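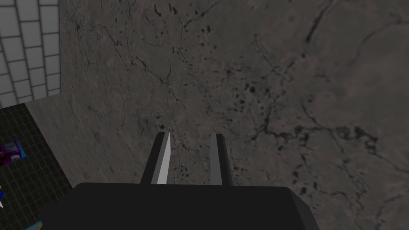 The Drolell grip fault is a control error found in simulated household robots running the Gorkell motion software. It causes a gripper to report that it has closed on an object when it has not. With the fingers still open over gray, dark-veined marble, an affected robot may go on to its next step with nothing held. Flundberg logged the fault in 2 of 50 trial runs in March.

The same error can affect door tasks. Wyss, which maintains the software, added a second finger check and a stop after 5 failed grips. 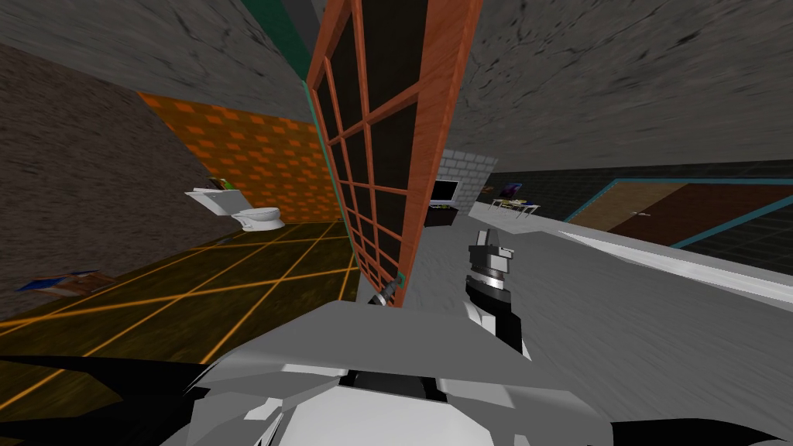

Simulated robot with an open gripper near a glass-paned door.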